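Comparing two finger pads on the hand-held gripper

Run both pad sets, the Rarow and the Grutow, over the same objects in the same session. Swap the pads first, then recalibrate the opening width. Skip this and your numbers won't line up.

1. Fit the pads and snug the screws evenly. Don't overtighten; the housings crack.
2. Check that the wrist camera can read the marker on each finger through the full travel.
3. Set logging to 600 samples per trial.
4. Put out a mix of soft and flat items. Plush toys, books and shoes are a good start, with an open fabric box as the drop target. 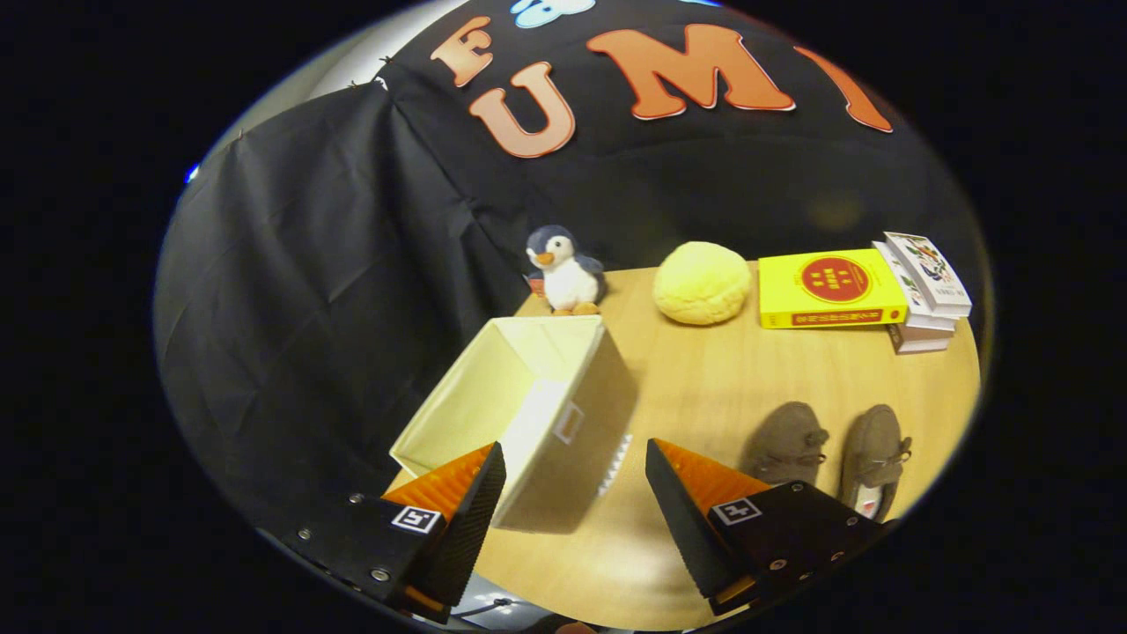 5. Grasp each item, lift, hold, then release over the box. Log slips as code 901.
6. Change pads and repeat in the same order.

Books favour a stiffer pad, so score them separately. Kurniawati Yusof keeps the scoring sheet in the Kokau folder.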